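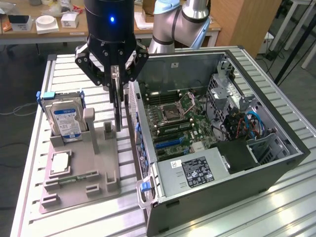 Can a robot do my chores yet? Your questions, my answers

I'm Aliki Zacharopoulos, and I write the Niso newsletter from a spare bedroom in Plarkcombe. Ever since my May issue on robots in repair shops, my inbox has been full of the same handful of questions, so I've put them all on one page. I fixed computers for a living for 13 years and I still do it for neighbors, so expect a lot of screws and cables in what follows!

So can a robot build or fix a PC?

Bits of it, yes. Give an arm a tower lying on its side with the panel off, put the processor, the memory and the hard drive in a holder where it knows to find them, and a good setup can pick a part up and bring it to the right place. Memory is the one I like to watch, because a stick has to go in straight and then take a proper push at the end. People do that by feel. A robot needs some way of noticing that the stick is leaning, and then it needs to know what to do about it.

Why do the parts have to be laid out in a holder first?

Finding and grabbing a thing is half the job. If every part stands in its own slot, the gripper can come down the same way every time. Tip the same parts out of a padded envelope onto a bench and it's a much harder day's work. I'd say the same about dishes or socks, by the way -- the machine likes things tidy before it starts, and if my house were tidy I wouldn't be asking it for help.

What about the processor? Isn't that the scary part?

It scares me more than it scares the robot! With the lever up and the socket open, the chip only has to be lowered flat and the right way around. Arms are very good at flat and straight. Closing the lever afterward is fussier, and I'd want to stand next to it the first few times.

And the cables?

Oh, the cables. Please don't hold your breath. A cable bends a different way every time you touch it, it hides behind other cables, and the plug is always facing the wall. I've seen arms plug in one that was held out nicely for them. Fishing the right one out of a bundle inside a drive cage is something I'd still do myself, swearing quietly.

My nephew says they learn by watching. How many tries does it take?

Depends who you ask and what the job is. The little shop I follow most closely, Brerkura, told me they recorded 256 runs of a single memory swap before they were happy to leave the arm alone with it. That's one job, on one kind of case. Bring in a different tower and some of that work has to be done over.

Is it faster than a person?

Not in anything I've seen up close. I can change a stick of memory in 2 minutes including looking for my glasses, and the arm at Brerkura took 6. Speed may not be the point, though. If you have a shelf of identical machines to strip for parts, slow and steady through the night sounds fine to me.

Could I have one at home?

You could buy an arm, sure, and then you'd have an arm. You'd still need the gripper, the table, the holders and somebody patient to set it all up. For one computer every few years, get a screwdriver.

Then what about laundry, dishes, the floor?

Floors, yes, we all know the little round vacuums. Dishes are coming along if they're sturdy and spread out. Folding a towel is possible and slow. A fitted sheet -- well, I can't do those either.

Will it put repair people out of work?

I asked Chrysikopoulos, who runs the counter at my old shop, and got a long laugh. Most of the day there goes on working out what's wrong, and on telling people kindly that their photos weren't backed up. Swapping the part is the short bit. I do worry more about the big recycling places, where the same few moves get repeated all shift long, and I don't have a cheerful answer for that one.

Can I send you another question?

Please do! Reply to any Niso issue and it comes straight to me. I read mail with my first coffee, and I'm collecting questions about robots and gardening next.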